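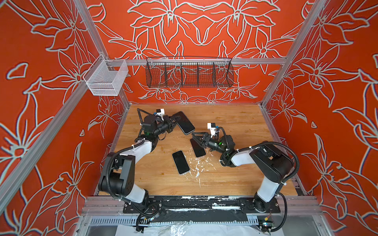
Kurusdale adopts common practice note for two-arm handling cells

February 2026

Operators of small two-arm robot cells at the Kurusdale test centre must now follow a single practice note covering cell layout, surface condition and the handling of used consumer electronics. The note replaces separate site rules kept by Ornel and Mollah, which share the building and had drifted apart on several points.

The note applies to bench-mounted cells in which two arms work over the same area. It does not apply to floor-mounted industrial arms or to mobile units.

The main change concerns the shared zone, defined as any part of the table both grippers can reach. Only one arm may close on an object there at a time. The second arm may approach, but must hold at a set clearance until the first has lifted its item and moved off. Ornel's earlier rule allowed both arms to grip at once if the items were separate. Mollah's did not.

Phones and similar flat devices are covered in their own section. They are to be powered down before loading, and any unit with a swollen or punctured case goes to the battery cabinet and stays out of the cell. Grip force is to be set for the thinnest device in the batch. Devices may be tilted on one edge for regrasping, provided the gripper does not press on the glass.

Table condition is now a recorded item. Crumbs, flakes or residue on the work surface or the arm mounting plate must be logged at the start of a run and again at the end. Cleaning between runs is required every 200 cycles, or sooner if debris reaches a device's ports. A cell may keep running with debris present if the test plan calls for it, and the log must say so.

Wall coverings are left to the operator. Patterned backgrounds are permitted for camera trials, but the pattern must be recorded with the run and may not be changed partway through. Baskets and holders hung inside the enclosure must be fixed to the rail, and their positions entered in the cell model.

Cable rules are largely unchanged. Conduit is to be tied along each arm with enough slack for full wrist rotation, and exposed control boards must sit outside the reach of both arms.

The drafting group reviewed 1,806 logged runs from the two operators. It found that most stoppages came from contact between grippers in the shared zone — dropped devices were a distant second.

Gornusside, which services the cells, will check them against the note during its regular visits. Existing cells have until July to comply. New cells must meet the note before their first run.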